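Project report – shared worktops and how people clear them
Bit-na Yook, with Sang-wook Yoo (partner for the second half)
Handed in Dec 6, 2024

Short version first as the intro got long and I cut it. We looked at what happens to a plain flat surface in a shared room when different people use it all day. Do things drift to the edges, does anyone clear it fully, and does covering it change anything. Place was the ground floor workroom at Godby, the one with the long tables by the window. Sang-wook did the covering and most of the measuring, I did the notes and the write up.

## Why this

Started in June as a much bigger plan. Three rooms, a survey, the lot. Cheon House was going to be the second site but the room there got turned into storage over the summer. Survey got dropped as well – the questions were bad, and people answer what they think they ought to do with a table, which is no use if you want to know where they leave a mug.

So one room, a few tables, two weeks of looking. Smaller but at least it got finished.

## What we read

Not much that fits. The module reader has the chapter on kitchen layouts, useful for the idea of a landing spot (a bit of worktop near a door where things get put down first). Also the old Bostevness hall report from the shared drive, which is mostly about chairs but has a good page on how a room looks at closing time against how it looks mid morning. We borrowed their closing time check. Their tables were bolted down, ours can be pushed about, so not a straight comparison.

## Method

Each table split into zones in our heads – near edge, middle, far edge, two ends. No tape, we tried tape and people lined things up with it, which spoiled a whole afternoon.

Checks were done at opening, after lunch, and at closing. For each check:

- what is on the surface, in plain words
- which zone
- is it in use or left
- anything spilt or stuck

Budget was 20 pounds and nearly all of it went on covering. Sang-wook wanted proper matt sheet, I wanted cheap paper off a roll, we ended up with both at different points and I'll come back to that. The roll came from Sandcombe, the craft shop, and it was wider than the label said so we had to trim it along one side. The offcuts got used for the notes.

Sheets were filed under the room booking number, 2903, so if anyone wants the originals that is what to ask for at the desk.

Light matters more than we thought. On a bare dark top you miss small stuff completely. On white you see every crumb but thin pale things vanish unless you crouch. I missed a ruler twice this way, the clear plastic kind. After that we looked from two sides every time.

## First week, bare tables

Messy from the start. Things do drift to the edges but not evenly. The far edge, against the window, fills up and stays full. The near edge fills and clears all day long as people sit down and get up again. Middle is mostly in use or empty, hardly ever used for leaving things.

The ends were the odd ones. The end by the door worked like the landing spot in the reader, bags, folded coats, post. Other end had almost nothing on it all week, apart from a stack of folders that never moved. I asked at the desk and they didn't know whose they were either.

Clearing was nearly always partial. Someone takes their own things and slides the rest along to make space, so the table looks tidier but the same amount is on it. Full clearing I only saw when somebody wanted the whole surface, for cutting out or laying a big sheet flat. One person cleared a table right down, wiped it, then put the far edge things back in more or less the same order!

Spills: a few, all wiped late. Rings from cups stay overnight.

## Second week, covered tables

Covered on the Monday before opening. Paper on one table, the matt sheet on another, one left bare to compare with. The paper tore at the corner by the door on the first day and had to be redone. Sheet lay flat much better. Didn't curl at all.

What changed was mainly the small stuff. Pencils, clips, bits of rubber, offcuts, all of it went quicker from the white tables. Bigger things no real difference. The far edge still filled up but later in the day, and by closing it was close to the bare one.

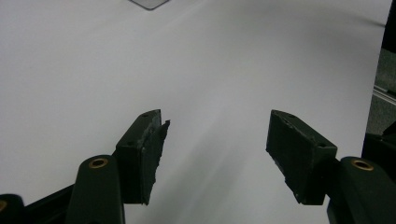
Door end didn't change either, coats are coats. People seem to put those down without looking at the table.

One thing we should of planned for is that a fresh cover looks like it belongs to someone. Two people asked if they were allowed to sit there. So some of the emptiness in the first day or so is likely just people keeping off, and I've marked those checks in the table at the back and left them out of the summary.

By the Thursday they had stopped asking. Paper had writing on it by then, the sheet didn't.

## Problems

- one room only
- same time of term, so same people mostly
- closing check was late on one evening, Sang-wook had a shift
- "in use" is a judgement. We disagreed on it a fair bit and only wrote down a rule halfway through (somebody sitting within reach = in use)
- I was often one of the people using the tables, so was he

The word limit was 1000 for the findings part and I think we are under it, the rest doesn't count.

## What we'd say from it

Covering a shared table in something plain and pale gets the small bits cleared sooner. It does very little for bags, coats and folders – those need somewhere else to go, hooks by the door would be the obvious thing to try. Cheap paper is fine for a day, after that get the sheet.

If we did it again – a longer run, a second room, and cover everything a week early so people get used to it before the checks start. Also move the tables round once in the middle to see if the far edge fills up becuase it's far or because of the windowsill. My guess is windowsill. Sang-wook says far.

Tables of checks at the back, zone sketch is on the last sheet. Leftover roll is in the cupboard at Godby if the next group wants it.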